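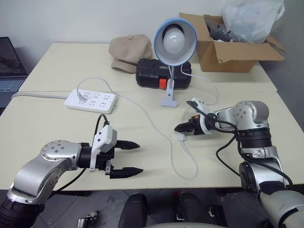
Omprakash Solanki on the Rampersad Cycle

The Gromholm Ensemble will close its season with the Rampersad Cycle, a work for four voices and prepared piano by the composer Omprakash Solanki. He spoke with Johannes Gumede of the Gromholm program office on 2024-05-30.

The text comes from 581 letters left at the former Plurkia ferry office. Mr. Solanki read all of them before writing any music. "I wanted the order of the letters to decide the order of the songs," he said. "I gave that up in the second month. There were too many complaints about luggage."

The finished score uses lines from 79 letters. Spelling errors have been kept, and the singers are asked to pronounce them as written. Mr. Solanki said the altos objected at first. "They were right about two words, and I changed those."

An early version was heard at Stinov last May before an audience of 500. It ran longer than planned, and the composer has since removed the third interlude. "I still miss it," he said. "It had the best piano writing, but the singers were cold by then and so was the room."

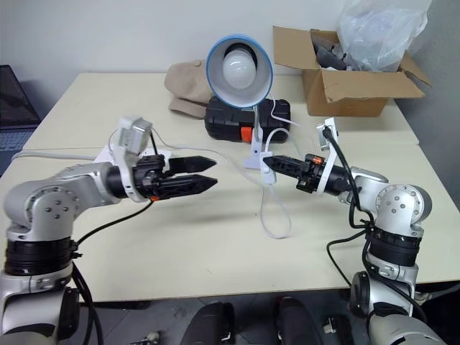

Will the audience be able to follow the words?

"Each seat will have a printed text, and the house lights will stay high enough to read by," Mr. Solanki said. He asked for no projected titles, as they draw attention away from the voices.

The Gromholm hall seats 600. Seats are unreserved, and latecomers will be admitted after the second song.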